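Progress report to the Sarier Fund, second period
Prepared by Iolanda Toledo, 2021-06-13

## Status

The restoration of the feature film *Prirnden* is on schedule for picture and behind schedule for sound. The grant covers scanning, cleanup, grading and one new theatrical master. Scanning is complete. Cleanup is in progress on reels 3 through 5.

The running time of the assembled cut is 81 minutes. This matches the censor's record for the first release and is longer than the television version, which dropped the ferry sequence and most of the wedding. Both have been put back from the camera negative.

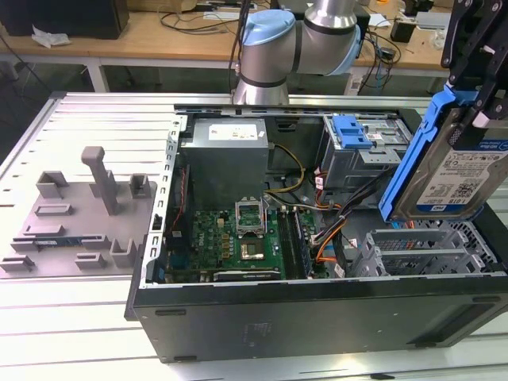 Reel 2 was the main concern in the last report. The negative had shrunk enough that the sprocket pitch no longer matched the standard gate, so it was scanned on the adjustable gate at Kiko at reduced speed. Registration is now stable except at two splices, which will be corrected by hand.

## Picture

- Dirt and scratch removal: reels 1 and 2 finished and approved.
- Missing frames: 14 in total, all at splices in reel 4. These will be taken from the release print, which is softer — the change in grain will be matched in the grade.
- Flicker: present in the night exteriors. An automatic pass removed too much of the lamp movement and was rejected. A lighter setting is under test.
- Titles: the opening titles exist only on the print. We propose to keep them as scanned and not rebuild them.

## Sound

The magnetic master for reel 5 has dropouts through the final dialogue scene. Ngô, who holds the only known optical track negative, has agreed to lend it. Transfer is now planned for July. Until then the mix for that reel can't be started, and the screening copy carries a temporary track from the print.

No noise reduction will be applied to the music until the full track is in hand.
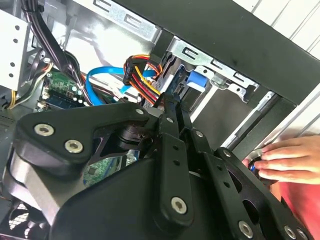
## Budget

Spending stands at 70 percent of the grant. Scanning came in under its line, and the balance has been moved to sound transfer with the Fund's written approval. Grading has not been invoiced.

## Next period

1. Finish cleanup on reels 3 through 5.
2. Transfer the optical track and choose the source for each scene in reel 5.
3. Grade reel 1 as a reference and send it to the Fund for comment.
4. Confirm the aspect ratio for the theatrical master — the lab notes and the print disagree, and we need a decision before grading moves past reel 1.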